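Nedow 部品仕分け用オープンビン・作業台カバーセット

製品区分:保管・仕分け用品
シリーズ:Nedow 作業台備品
取扱:Callesstead 産業資材部

概要

本セットは、電装部品および小物部品の一時保管と仕分けを行う作業台向けの備品一式である。前面開口型の青色プラスチックビン、白色フォームライナー、台面保護用クラフト紙、区画表示用の青色マスキングテープで構成する。作業台本体は含まない。

ビンは前面の縁が側壁より低く、内容物の出し入れを前方から行う。側壁は前方に向かって傾斜し、外面に縦リブを持つ。前面にラベル差込部を備え、品番票または工程票を挿入して使用する。 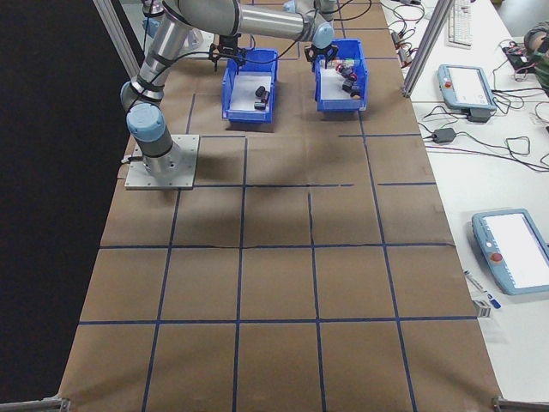
台面の区画はテープの縦横線で構成する。区画寸法は固定値を定めていない。ビンの外形に対して余裕を持たせ、隣接するビンの縁同士が接触しない間隔を確保すること。通常の仕分け作業では区画線の直線精度を要求しない。位置再現を必要とする工程では、別売の位置決め板を併用する。

セット構成

オープンビン(青) 4個
フォームライナー(白、ビン底面用) 4枚
クラフト紙(茶、ロール) 1本
マスキングテープ(青) 2巻
ラベル票(無地) 1冊

ビン仕様

材質:ポリプロピレン
質量:876 g(ライナーを含まない)
許容積載:15 kg(等分布、静荷重)
前面:低縁、ラベル差込部付き
側面:縦リブ補強
使用環境:屋内、乾燥した平面上

許容積載は、平坦な台面に底面全体を接地させた状態の値である。区画テープを複数層に重ねた箇所、または紙の折れが残る箇所に置いた場合、底面が部分的に浮くことがある。重量物を入れる前に接地を確認する。

フォームライナー

ライナーはビン底面に敷くのみで、接着を必要としない。スイッチ類、コネクタ、小型基板ケースなど、底面との接触で傷が生じやすい部品に適する。白色のため、黒色部品および金属小片との明度差が得られる。

切断にはカッターと定規を使用する。四隅は面取りせず、ビン内寸どおりに仕上げる。寸法が過大な場合は中央部が浮き上がり、小部品が壁際へ移動する。油分が付着したライナーは洗浄せず交換とする。導電性はない。静電気対策を要する電子部品には、導電グレードのライナーを別途指定すること。
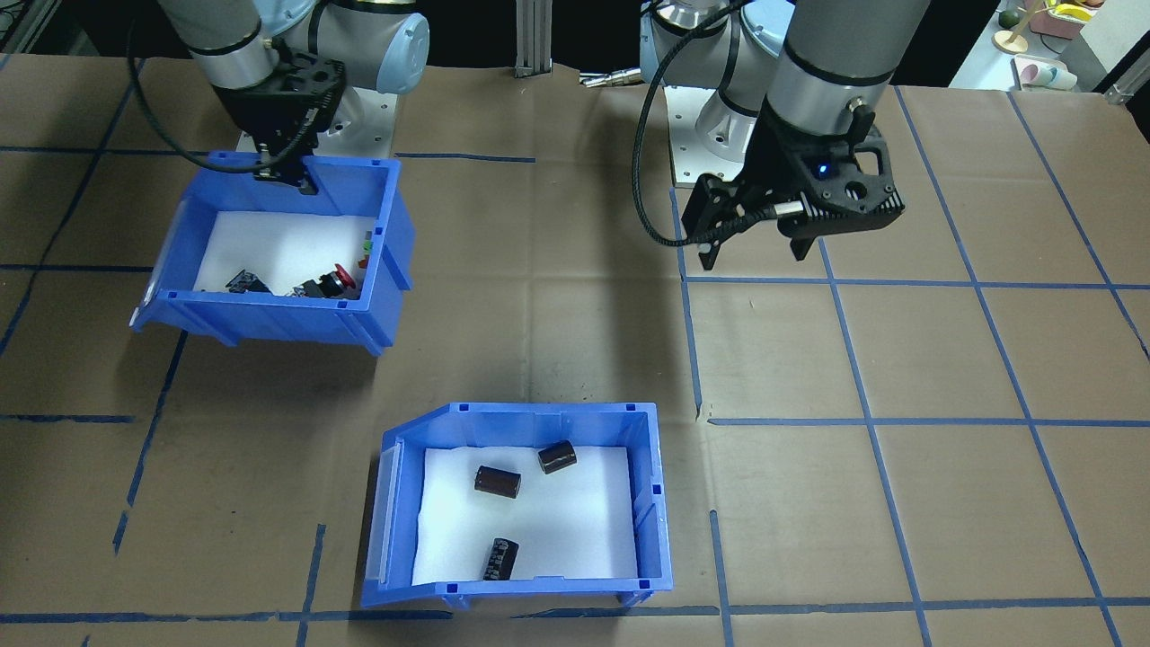

ライナーを敷かずにビン単体で使用できるか。
使用できる。ただし底面に直接部品を置くと擦れ跡が残りやすいため、外観を管理する部品にはライナーの併用を推奨する。ライナーの有無によって許容積載の値は変わらない。

台面カバーの施工

1. 台面の粉塵と油分を除去する。
2. クラフト紙を台の長手方向に展開し、両端をテープで仮止めする。
3. 中央から外側へ向けてしわを逃がす。軽微な折れ目は使用上支障ない。
4. 長手方向の区画線を貼り、続いて短手方向の線を貼る。
5. 機器の取付板など台上に固定物がある場合は、その外周に合わせて紙を切り欠く。固定ボルトの上に紙を重ねない。

テープは引き伸ばさずに貼る。伸ばした状態で貼付すると、収縮により端部が剥離し、線が波打つ原因となる。途中で切れた線は、隙間の両側に重ねて貼り足せばよい。

異種部品の混載

形状の異なる部品を同じビンに入れる場合、大型部品を先に配置し、小片は壁側にまとめる。前縁付近に置いた小部品は縁の陰になり、正面の低い位置からは確認しにくい。目視点検を行う工程では、斜め上方から底面全体が見える位置にビンを置く。

Kavumberg 事業所の部品受入工程では、入庫側と払出側にビンを分け、工程票の色で区別している。同工程の標準配置は Xuân Trương が作成した。配置図の写しは資材部で閲覧できる。

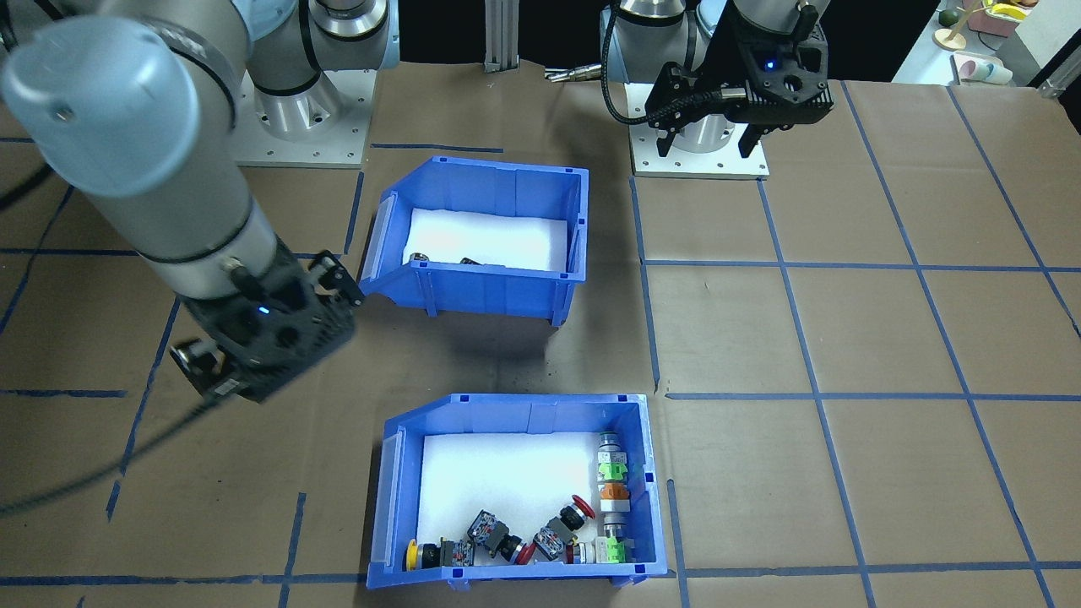

クラフト紙の擦れ跡は、ビンの引きずりによって生じる場合が多い。移動時は両側壁を保持して持ち上げる。跡が薄い段階では交換を要しないが、紙の表面が毛羽立った場合、紙粉が部品に付着するおそれがあるため張り替える。張り替え時には区画テープも同時に更新する。

保守部品

フォームライナー(10枚組):品番 ND-FL
クラフト紙ロール:品番 ND-KP
マスキングテープ(青):品番 ND-MT
ラベル票:品番 ND-LB

価格および納入

セット価格:4,000円(税別、送料別)
最小注文数:1セット
ビン単品の販売は5月出荷分より受け付ける。Olivares 倉庫からの直送に限り、他品目との同梱はできない。

ビンの色は青のみ。ラベル票への印字は別途見積とする。仕様に関する照会は Callesstead 産業資材部、担当 Rhea Padilla まで、品番と使用工程を添えて連絡のこと。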